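Opening clear plastic bags: show it by hand first, or go straight to remote control?

Khang Tăng
Posted in Teaching by demonstration

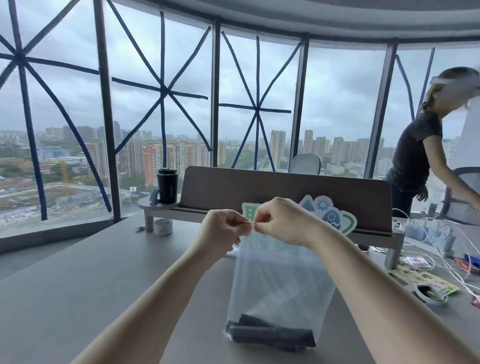 What I'm trying to do

I'm teaching our two-armed setup to open a clear bag by pinching the little red-edged strip at the top. I've got 219 recordings done by hand from a head camera and 13 by remote control, and I love how natural the hand ones look! But the arms keep closing on nothing, a bit above the strip. Do I record more by hand, or switch over?

2 answers

Vasanthi Kuranaratne's old advice thread got me started on bags, so I'm chuffed to see this one :)
Switch over for a while! Hands are brilliant for showing the order of things, but your fingertips feel the plastic and the arms can't. We had the same trouble on our Nuddale pair and it cleared up once we reached 102 remote runs. Go slowly at the pinch, pause, then pull. Keep the hand recordings too and train on both. Also vary where you hold the bag, ours only knew one height for ages.
Estrella Ibarra

check your camera calibration first, always closing too high sounds like an offset to me. and see-through plastic is horrid for depth. good luck, bags are great fun once they work
Ajith Sundaram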